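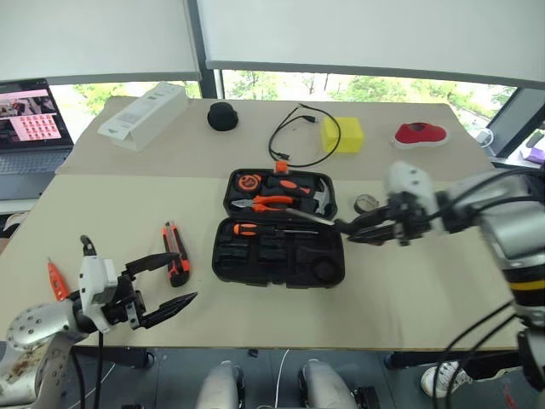
Photo: Weidong Cui / Trandville Robotics Club

Ticket: Left gripper closes late during toolbox task
Project: Kasa (student project, two-arm packing)
Opened by: Weidong Cui
Assigned to: Hammad Shaikh
Opened: 2024-10-25
Priority: Normal
Status: Closed, one follow-up open

Problem

When we run the toolbox packing task, the left gripper closes after the arm has already started to lift. The fingers go down on either side of the tool, the arm moves up, and then the fingers shut on air. The right gripper does the same pickup correctly with the same settings.

It is worst on the utility knife. We put that one to the left of the toolbox at a slant, and the left arm is supposed to pick it up and place it in the lower tray. The voltage tester pen is also missed, but not as often. The right arm handles the tools in the lid and I have no complaints about it.

Steps to reproduce

Start the arms from the home position.
Load the toolbox task in the Broltovik control program.
Leave the toolbox open with the lid toward the windows.
Run the task at normal speed and watch the left fingers on the first pickup.

Expected: fingers close, short pause, arm lifts.
What we get: arm lifts, fingers close.

Already tried

Restarted the control program and the laptop. No change.
Moved the knife closer to the box. No change.
Ran at half speed. The pickup works at half speed most of the time, so I think this is timing and the position is fine.

Comment from Hammad Shaikh

Please send me the log from a bad run, starting before the arm leaves home. Also tell me whether both grippers are on the same firmware. We swapped the left one in August and I don't remember anyone writing down the version.

Don't change the pause length yet. If you make the pause longer it will probably hide the problem and then we won't know which side it's on.

Comment from Weidong Cui

Log is in the project folder. Both grippers report the same firmware, so that's ruled out.

I went through the log by hand. The close command for the left gripper is sent on time. The gripper doesn't report that it is moving until 1,620 milliseconds later. For the right gripper the gap is so short that I can't separate it from the normal loop time.

Comment from Hammad Shaikh

Good, that means the task file is OK. Either the message is waiting somewhere or the gripper is slow to act on it. Try these in order and write down the result after each one.

1. Swap the left and right gripper data cables at the control box. Change the IDs to match before you power up.
2. If the delay stays on the left, put the cables back and look at the message queue settings for the left channel.
3. If the delay moves to the right, replace the cable.

Keep the power off while you swap. Use an easy pickup for the test and leave the knife in its place in the box until this is fixed.

Comment from Weidong Cui

Step 1 done. Delay stayed on the left. Cables are back where they were.

Step 2: the left channel had a queue length of 11 and the right channel had 2. I think the left value came in with the default file when the gripper was replaced. The position updates were filling the queue and the close command had to wait for all of them. I set the left side to match and saved it to the Kasa settings file, so it should load on every start.

First run after the change was good at normal speed. I still want to check the wrist view before we close this.
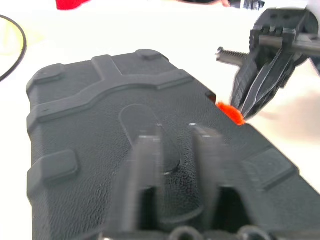 Closing time on the left is now the same as on the right in every log I've looked at. I did the next check with the toolbox out of the task and the gray case on the table, lid up, to watch the alignment by itself. The target was the long oval recess in the middle of the lid. In the wrist view both fingertips overlap the oval, with the gap between them, so I'm leaving the wrist offset as it is. The fingers are blurred in that view, though, and I wouldn't want to measure anything from it. I'd like to take the next one with the arm stopped.

Comment from Hammad Shaikh

Agreed on the offset. For measuring, add a hold at the end of the approach and save the view during the hold. One second is plenty. There's already a setting for it in the task file called settle_hold and it is zero by default.

I also looked at the settings history. The queue value was overwritten when the default file was copied in, same as you thought. I've added a check at startup that compares the two channels and prints a warning if they don't match. It will not stop the run.

Comment from Weidong Cui

Pulled the startup check. I changed the left value by hand to test it and the warning showed up before the arms left home. Changed it back.

With settle_hold on, the saved view is sharp enough to use. Full toolbox task run again at normal speed, knife and tester pen included, and the left gripper closed before the lift on both.

Resolution

Left gripper channel was using the wrong queue length after the gripper replacement. Value corrected and saved. Startup warning added. No hardware replaced.

Follow-up

Write the queue length and firmware version on the gripper replacement sheet. Assigned to Weidong Cui. Open.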